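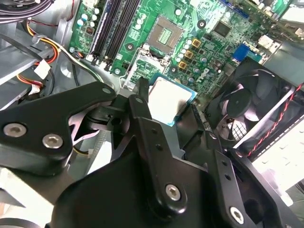 Ticket: Workstation restarts during large exports
Site: Laing office
Application: Skemero 2
Status: Closed

Reported problem
The workstation restarts without warning when Skemero exports a drawing set of more than 300 sheets. Smaller sets finish normally. There is no error message, and the export folder is left with a partial file. 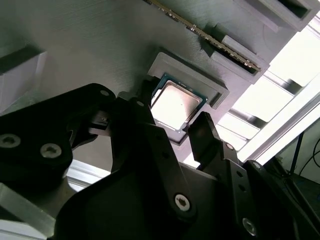 Hardware

Memory test ran overnight with no errors. Processor temperature stayed normal under load. The power supply was swapped for a spare and the restart happened again at sheet 40.
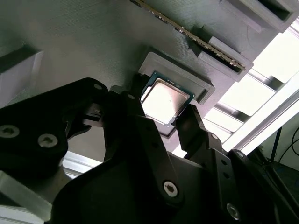 CPU and memory module in their holders.

Software
The event log shows the Zerilex print service using all available memory just before each restart. The service was set to keep every page in its cache until the job ended. Cache limit changed to 500 MB and the service restarted.
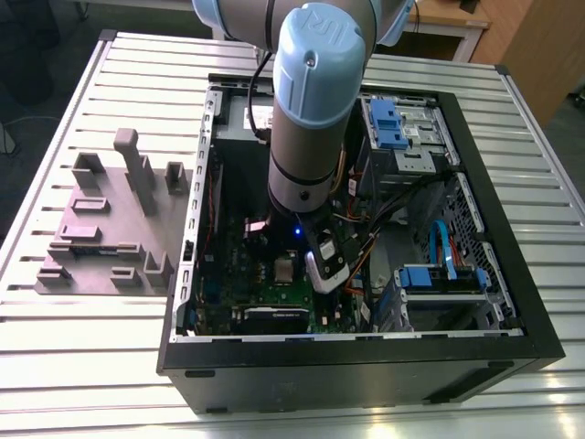

The next export ran to the end. A second one, started from the Illivico shared drive, also finished, but took longer to open.

Left to do
Apply the same cache limit to the other Skemero machines. The slow shared drive needs its own ticket.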